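Bodano hand controllers, two months of use

I bought the Bodano controller set in February, the version with 2 handles and the small receiver box. Before that we moved our arm by holding it and guiding it, and for one year I thought this was good enough. My work is to record demonstrations of table tasks: put the bowl on the plate, stand the bottle up, move the block to the tray. Each task must be shown many times by a person, so the tool in your hand matters a lot.

Setting up took me one afternoon. The printed guide is short and in one place the drawing does not agree with the text (it says to pair the left handle first, but the drawing shows the right one). I followed the text and it worked. The receiver needs its own power supply and the cable is too short for our room.

The handles are light and the trigger for the gripper is very good. It goes softly from open to closed, so I can stop in the middle when I hold something thin. With my old Lurko joystick I had only open or closed, and I crushed many paper cups. The delay is small. I notice it only when I make a fast turn of the wrist, and after some days my hand learned to go slower there.

What I like less is the clutch button. You press it to move your own hand without moving the arm, and you need it often, for example when you reach to the far side of the table. It sits under the thumb, but too low. After 35 demonstrations in a row my thumb is hurting. My colleague Tyson Campbell has bigger hands and he says he does not feel it, so please try it before you buy, if you can.

The recording program, Inlow, comes together with the set. It saves every demonstration as one file and you can delete a bad one with one key, without stopping the session. I would like a second question before it deletes, as I lost some good ones this way.

For this review I used many kinds of things, hard and soft, because a controller which is nice with blocks can be terrible with rope. 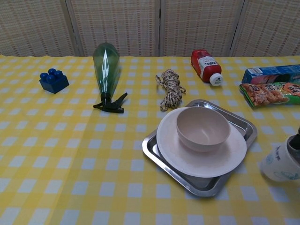 Mixed objects on the checked cloth, with the pink bowl and plate on the steel tray and the gripper at the cup on the right.

The block was the easiest for me. Bottles lying on the side need more patience, as the wrist must come from above and turn a little. Rope is still difficult, and I think no handle will change this, you simply do not feel when it slips. The snack bag was better than I expected.

The price is 800 euros. The bigger set from Sarpong costs 3000 and gives force feedback, which I tried once at a fair and liked. For simple pick and place I would not pay the difference. For rope and cloth, maybe yes.

I give four stars of five. One star is missing for the clutch button and the short cable.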